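Cleaning the shower enclosure, with notes

Posted April 7, 2025

The bathroom in the Siltow flat is small enough that the shower enclosure decides everything else. The basin, the door swing and the laundry all have to work around it. I had been putting off a proper clean of the glass since July, apart from the weekly rinse, and the weekly rinse turns out to be worth very little against hard water. What follows is what I did, in order, with the parts that went wrong left in.

The enclosure is a curved one with frosted panels. Frosted glass hides water spots well when it is wet and badly when it is dry. It also has a texture on one face, and the texture holds soap film. On ours the film had gone a pale yellow that I took for aging of the glass until I rubbed a corner with a damp cloth and the cloth came away the same color. So the first job was to find out which face was textured. Run a fingernail across both. The side that drags is the side that needs the time.

Clear the room first. I took out the bath mat, the bottles, the scale and everything that had collected behind the door. The paper goods went too, meaning spare rolls, a carrier bag full of cleaning cloths and some flattened bags I had been saving for recycling. Paper picks up moisture fast in a room this size and then sticks to the tile. The plastic basin stayed, since I use it for the rinse water.

Chemistry next. Limescale is mostly calcium carbonate and responds to a mild acid. Soap film is a different problem and responds to a detergent. If you put the acid on over the soap film, the film shields the scale and you conclude that the acid is no good. I made that mistake for two years. Detergent first, rinse, then acid, rinse again.

For the detergent I used a small squirt of dish soap in warm water, applied with a soft sponge. For the acid I used plain white vinegar diluted by half. I had a bottle of Indov descaler under the sink and left it there, as the label says to keep it off rubber and I did not want to mask the seals. Never use bleach in the same session as an acid. The two together give off chlorine gas, and a small bathroom is a poor place to learn that.

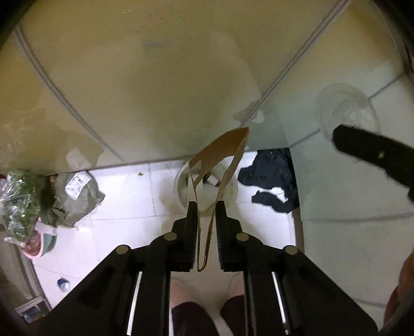
Contact time matters more than effort. Vinegar sprayed on a vertical panel runs to the bottom and does nothing at the top. The usual fix is to soak paper towels and press them flat against the glass so they hold the liquid in place. I gave each section 30 minutes and kept the sheets damp with the spray bottle. A sheet that dries out will leave its outline on the glass, and then there is a second stain to deal with.

The main panels came clean on the first pass. A dark patch of grime higher up took three, with a rinse between each. I suspect it had been growing outward from a splash of conditioner. A nylon brush did more there than the sponge. Keep scouring pads and powders away from frosted glass, as they polish the high points of the texture and leave a shiny area that cannot be undone.

The gray seal needs its own treatment. Dirt collects along the line where it meets the glass, and a sponge is too thick to reach it. I used an old toothbrush with dish soap, working along the edge in short strokes, then a dry cloth pulled through the same line. The straight bar where the panels meet was easier. Its inside corner holds water, so I dried that with a twisted strip of cloth.

Then the floor. White tile shows every speck and gray grout hides a certain amount, so I sweep before I wet anything. Dirt that gets wet before it is swept ends up in the joints. For the grout I used baking soda and water mixed to a paste, left for 6 minutes, then scrubbed along the joint. Vinegar should stay off cement grout as a regular habit. A splash from the glass is fine if it is rinsed promptly, but repeated soaking will etch it.

Rinsing took longer than I had allowed. I used the basin and a cup for the lower part and the shower head for the rest, working from the top down. The squeegee is a Ledwood, with a replaceable rubber blade. On the textured face it skips – there is no way around this – so I only use it on the smooth side and finish the other with a microfiber cloth folded in four.

Hardware check, while everything was dry. I tightened 2 screws at the lower hinge and cleaned the rollers with a cotton swab. One of them has a flat spot and will need replacing. The Mendonça parts site lists it by diameter, measured across the outside of the wheel, so take it off and measure it before ordering. I guessed last time and had to send the wrong size back.

Water hardness is the underlying cause and I have no plan to fix that. A softener for the flat would need space I do not have. What I have changed is the routine: wipe down the smooth side after each shower, leave the door open until the glass is dry, and do the detergent step once a month. The vinegar step can wait for visible scale.

I also tried a rain-repellent coating on one panel as a test. The bottle claims 1,000 washes, and I have no intention of counting. So far water beads on the smooth face and does nothing different on the textured one. I will look at it again in July and add a note to this post.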